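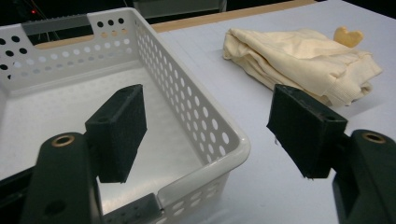
The Basket Years: A Small Gallery of Laundry
Sep 7, 2023

Our apartment in Roltley has 432 square feet and two closets, one of which belongs to the water heater. Laundry gets sorted on the table, next to a white plastic basket with holes in the sides. I bought it last December to hold everything small and soft that has no drawer of its own. It holds plenty. What it has never done is stay full of folded things past supper.

The basket came from Babalola, the hardware store by the bus station, and set me back 2 dollars. They had a nicer one for 49. I looked at it for a long time, the way people look at boats.

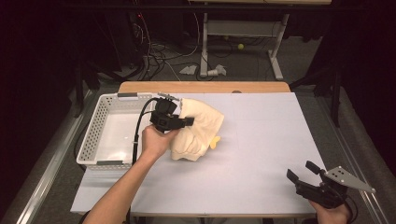
Cream cloth, bunched up. The small yellow thing peeking out from under it has not been asked for its opinion.

My folding method comes from a Stovier booklet that was in a kitchen drawer when we moved in. It has diagrams. It assumes that all clothing is a rectangle and that you have a free afternoon — I have met neither condition. Baby clothes are the worst of it, being mostly sleeve. The booklet gives them half a page and then moves on to tablecloths, with obvious relief.
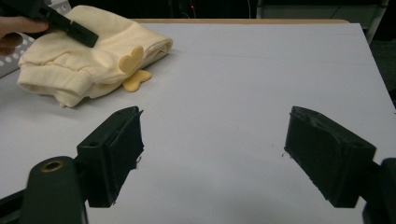 Cream knit with butter-yellow hearts, in a loose rectangle. The booklet would want another word for it.

Next gallery: the sock bag. Bring a snack.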